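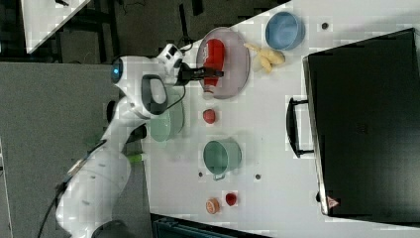 *Bottle and plate, with bowl, mug and fruit to hand.*

## A place for the sauce bottle

Few questions of the shared table cause as much quiet disagreement as where the ketchup belongs. It is the view of this column that the bottle should have a plate of its own, and that the plate should be cleared with it.

The objection raised at Wostdale is that this wastes a plate. A dinner plate, perhaps. A small round one is seldom missed, and it keeps the cap off the table top.

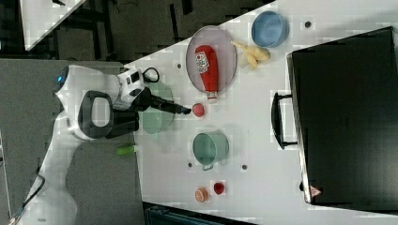
**Dining and Household Section, Stikberg**

Members have also asked whether a bottle should be laid down at all. Where the table is shared with a mug and a bowl, we see no harm in it. A bottle on its side on an oval plate is easily seen and easily lifted. The cap may reach past the rim, and the section does not regard this as a fault.

We are less willing to give way on bottles left directly on the table. The practice was common at Thaweesak for 3 terms and did little for the look of the place.

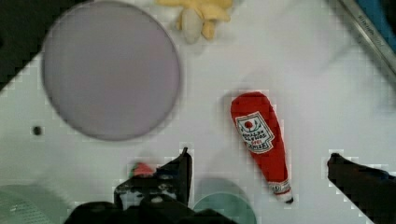 *Ketchup on the table top, plate close by.*

Pascal Sauerland has argued in these pages that guests should be left to put things where they please. The section respects that position but cannot share it. A guest who finds the bottle in its usual place is spared the trouble of asking for it.

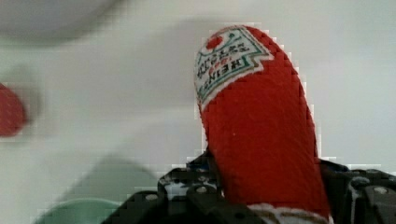 Page 12

There remains the case for standing the bottle upright. It takes up less room, and the colour is cheerful. At Grernolness it is the settled custom, and the section would accept it on any table laid for 4 or more, provided that the plate stays underneath.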